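Marulanda Taxpayer Group Asks for Proof Before County Replaces Its Dispatch Software

MARULANDA, 06/04/2022. The Marulanda Taxpayer Group is asking the county board to hold off on a contract that would move all police, fire and ambulance dispatch to a software package called Drultau. The group says the vendor, Grinora, has made large promises about faster response times and has put very little on paper to back them up.

"We would all like help to get to people sooner," said Theda Nolte, who chairs the group. "I have read the whole proposal twice and I still can't tell you how this product is supposed to do that. There's a chart with a line going down. There are no numbers on the side of it."

The proposal went to the board's public safety panel last month. It calls for a nine-year agreement, with the county paying for licenses, training, new screens in the dispatch center and a yearly support fee. The current system would be shut off once the new one is in place. Grinora says the change can be finished with no break in service.

The group's review found several points that it believes the board should settle before any vote.

The first is the baseline. Grinora's summary says that dispatch delays in Marulanda are "well above what residents deserve." The group asked the county for call records covering one full month and received 3,734 entries. In 101 of them, the time between answering the call and sending a unit was longer than the county's own target. Octavio Betancur, a retired dispatcher who went through the records for the group, said the notes on many of those calls point to problems that new software would not touch.

"A lot of them say no unit available," Betancur said. "You can draw that on a nicer map if you want. The ambulance is still across the river with another patient."

Betancur also found entries where the caller could not give a location, and others where the delay was put down to radio trouble. The group does not claim that the present software is good. Dispatchers have complained for years that it freezes when two people edit the same call, and the group thinks those complaints are fair. It wants to know why a repair or an upgrade was never priced.
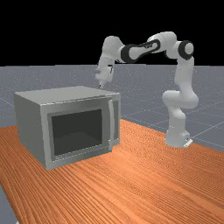 The second point is testing. Grinora has told the county that Drultau was "proven in a full range of simulated emergencies," and the phrase shows up four separate times in the proposal. The group asked what was simulated, who wrote the cases and how many failed, and was told that this information belongs to the company. A practice run in which each caller speaks clearly and knows the street address won't tell a buyer much. The group wants a trial in Marulanda's own dispatch center, on a weekend night, with the old system running beside the new one and the results given to the public.

The third is the record elsewhere. The sales material names the town of Vultley as a success. Amparo Benavides, a member of the group, called the town office and was told that Vultley uses Drultau for fire calls only. Police and ambulance calls there are still handled on the older system. Benavides asked for response times from before and after the switch and was told that the town had not put them together.

"So the success is that they bought it," Benavides said. "I'm open to hearing more, but I'd need somebody to show me a call that went better."

Cost is also unclear. The proposal gives a price for the first year and says later years will be "adjusted in line with service needs." It does not set a ceiling. It does not say who pays if the county has to keep the old system running past the planned date. And under the draft terms, call records would be stored by Grinora, with a fee to get them back in a usable form if the county leaves early. The group's attorney, Gisela Sosa, called that last section "the part I would read out loud at the meeting."

The group has sent the board a list of 11 questions, covering the items above along with backup power, staff training hours, and what happens when the network goes down. It has asked for written answers. A spokesman for the public safety panel, Jhair Quispe, said the panel had received the list and would "take it into account as the process moves ahead." He did not say whether the answers would be made public or whether they would come before the vote, which is expected in July.

The Marulanda Taxpayer Group takes no position on which vendor the county should use. It supports paying for more ambulance crews and for repairs to the radio network, both of which were cut from this year's budget request.

The list of questions and the group's notes on the call records can be read at the Marulanda public library, at the front desk. Residents who want to speak on the contract must sign up with the county clerk before the meeting begins.

Media contact: Theda Nolte, Chair, Marulanda Taxpayer Group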